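Studia Two-Arm Garment Kit, rev. C

Product page – updated Apr 24, 2022
Supplied by Endar. Bench review notes by Thaís Frota.

Overview

The Studia kit is a pair of small arms with two-finger grippers and a controller, sold for work on clothing and other soft goods. It is meant for labs and integrators who already have a mobile base or a fixed stand. The base is not included. Neither is the head camera mast, which can be ordered from Endar under a separate part number or built from the drawings in the download package.

Rev. C replaces the rev. B release from February. The changes are a stiffer wrist, a new cable clip below the gripper camera, and longer fingers with a narrower tip. Rev. B arms can be upgraded at the wrist only; the forearm housing and base joints are the same part in both.

Gripper and fingers

Each gripper has two black tapered fingers on a single drive. The fingers open wide enough to straddle a thick hem and close flat along most of their length. A short blunt tip is available for stiff cloth such as canvas. For jersey, mesh and T-shirt knit, stay with the long finger. Approach with both fingers open and clear of the cloth, set the tip height, then come in low along the surface.
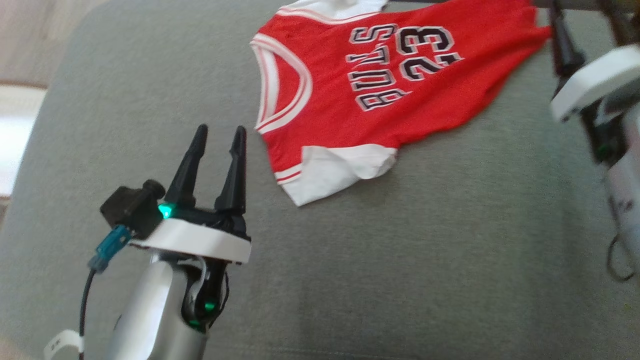 Tip height matters more than grip force on upholstery. A cushion gives under load, so a height taught on a hard table will be wrong on a couch. The controller has a soft-surface mode that lowers the finger until the motor current rises by a set amount, then backs off. The default threshold is 152 in controller units. On firm foam it can be left alone. On loose-filled cushions we raised it to 200 and got fewer missed edges, with a little more drag on the cloth.

Wrist cameras

One camera per arm, mounted beside the gripper. The connector is keyed and the cable runs back along the forearm. Leave a free loop at the wrist – the joint needs the slack at full roll, and a tight cable will work the connector out over time. The clip supplied with rev. C holds the loop away from the joint if it is fitted with the open side facing out.

The wrist view is used for the last part of each reach. The head view is used to find the garment and decide which way it is turned. Shirts with large printed lettering are easier to orient than plain ones, even when a fold hides part of the print. Sleeveless garments with contrast trim also do well, as the trim gives the software a line to follow at the neck and armholes.

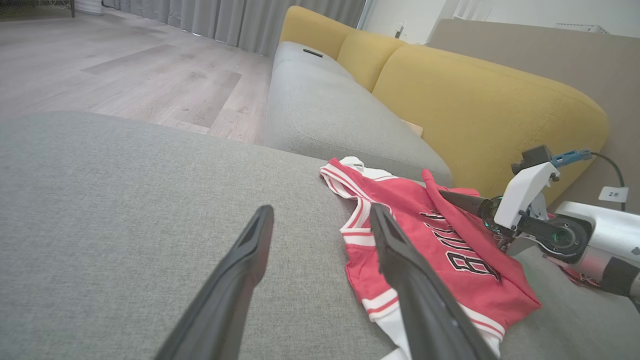 Ulises Orellana wrote in to ask whether the arms can be run one at a time, with the second parked. They can, but lifting a flap with one arm and drawing the cloth with the other is the main reason to buy the pair, and the single-arm routines are limited to pick and drop. He also found the park position too low for a couch seat. It can be raised in the setup file.

Test notes

Frota ran 304 garment trials on a fixed stand at Brulwood, all on knit and mesh items. The log covers spreading, turning and edge finding. Folding was not scored. Most lost trials came from picking up two layers where one was wanted, chiefly at shoulder seams. The remaining faults were poor starting poses, with the garment too close to one arm for the other to reach across.

For sets such as a top and shorts, handle one item at a time and keep them apart on the surface. The software will treat touching items of the same color as one garment.

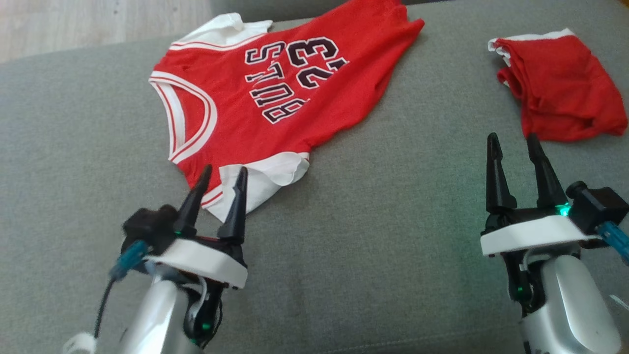 What is in the box

Two arms, left and right
Two grippers with long fingers fitted
Two wrist cameras with cables and clips
Controller and power supply
Spare finger set, long
Hex keys and mounting bolts

Ordering

Order code 542. The Kapoor stand adapter is sold separately and fits rev. B and rev. C without changes. State the mounting height when ordering so that the correct cable length is packed.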